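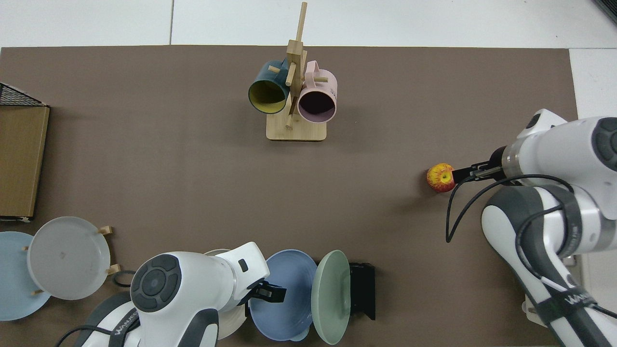
Mug tree at the back of the mat, with both mugs on and one apple to put away.

How to Set Up a Small Dish Station (and Keep It From Taking Over)

Updated 12th October

I live in 740 square feet, so every surface in my place has at least two jobs. For years the clean dishes just sort of landed wherever there was a gap, and then dinner had to be made around them. I finally gave them one spot with edges, and I'm a little embarrassed by how much I like it!

You don't need much for this. I spent $50 on mine, and most of that was the mat.

What you'll need

A big mat, one flat color if you can get it
A mug tree
Something to stand plates up in
A basket or bin for the odds and ends
A dish towel that really dries (you know the one, you have one good one and six bad ones)

Step 1: Lay down the mat first

Clear the whole surface, wipe it, let it dry, and then roll out the mat. Go bigger than you think. My first one was a skinny little thing from Abbasi, the housewares store over in Grerwood, and the plates hung off the side from day one. I went back and got the large one in brown. It covers most of the surface and hides coffee drips like a champ.

If yours comes rolled up and the corners won't lie flat, flip it upside down and leave a stack of cookbooks on it overnight. Mine took two nights.

Step 2: Put the mug tree at the back

Back and center. I started out with mine in the front corner, which felt handy for about a week, and then I caught a peg with my sleeve while carrying soup. Learn from me. At the back you can still reach the mugs easily and your arms have the whole front of the mat to work in.

The one I use is a Numska, light wood, with a flat rectangular base and short pegs. Before you buy any mug tree, poke the top of it with one finger in the store. If it rocks with nothing on it, it's going to be worse with two heavy mugs on one side.

Step 3: Hang the mugs so they balance

One on the left, one on the right, then work your way around. Hang them by the handle with the mouths tipped down and out. Any last bit of water runs off that way, and you can see inside at a glance. My everyday pair is a dark teal one with yellow inside and a pale pink one with a little printing on it. They hang close enough to almost touch, so I put them up one at a time and slowly. (There was a third in this group. It had a thin rim and I was in a hurry.)

Do dry the handles before you hang anything on a wooden tree. Wet pegs get fuzzy, and if that happens you can go over them with fine sandpaper and a dab of food-safe mineral oil. I do mine every January when I'm in a cleaning mood anyway.

Step 4: Give the plates the left side

I'm right-handed, so I wipe with my right hand and put down with my left. Swap it if you're a lefty. Stand the plates up on edge with some air between them. Lasta makes a cheap little rack that fits dinner plates, though I've also used an old file sorter and it worked just as well, so don't feel like you need to shop for this.

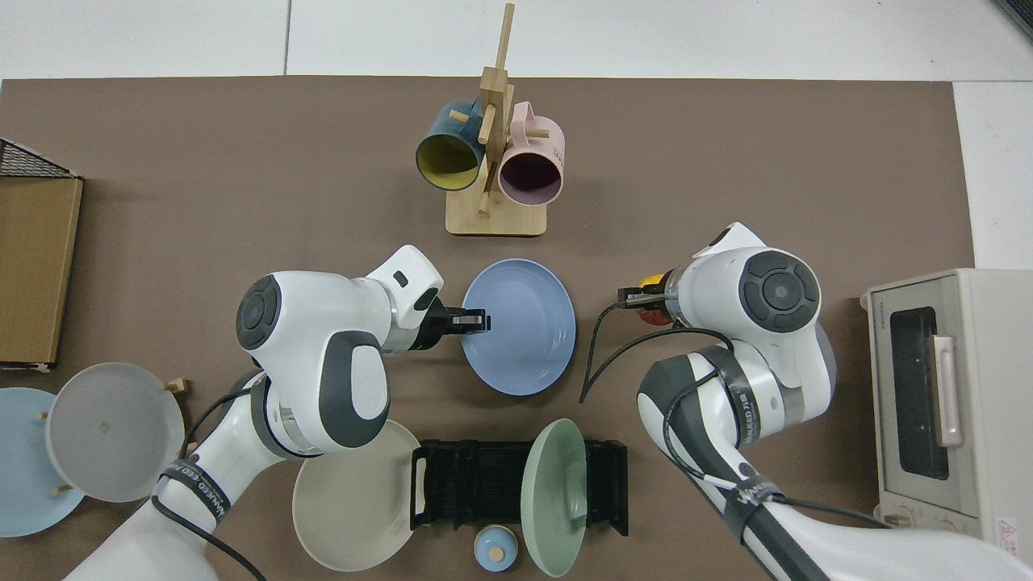
Blue plate up on its edge, mugs behind it, wire basket off to the left.

Hold a plate by the rim when you move it. Fingers on the face of a clean plate leave prints, and on a lavender-blue glaze like mine they show up every single time. Tip it upright over the mat first, give it a second to drip if it's still wet, then carry it over to its slot.

Bigger plates go in at the back of the rack and smaller ones in front. If you do it the other way you'll be reaching over the big ones for your toast plate every morning, grumbling.

Step 5: Keep one basket, and only one

A black wire mesh basket lives at the left edge of my mat. Mesh is nice for anything that might still be damp. Once it's full, something has to go back in a cupboard before anything else goes in. I'm strict about it, mostly with myself.

Flat stuff like cardboard boxes I try to break down and take out the same day. Try being the important word there.

Step 6: Leave the middle open

It's the hardest part. An open patch of mat attracts things: mail, keys, a single apple. Fruit goes back in the fruit bowl, mail goes by the door. I do a quick sweep before bed while the kettle's on.

A few questions I get a lot

Can I use a bath mat? You can, but the rubber-backed ones left a haze on my counter that took vinegar and a lot of elbow grease to lift.

How often do you wash the mat? I wipe it daily and give it a proper scrub in the tub every other week. Hang it over the shower rod afterward and let it dry all the way through before it goes back down.

Do glasses go on the mug tree? Mine don't. They go upside down on a folded towel at the front and get put away first.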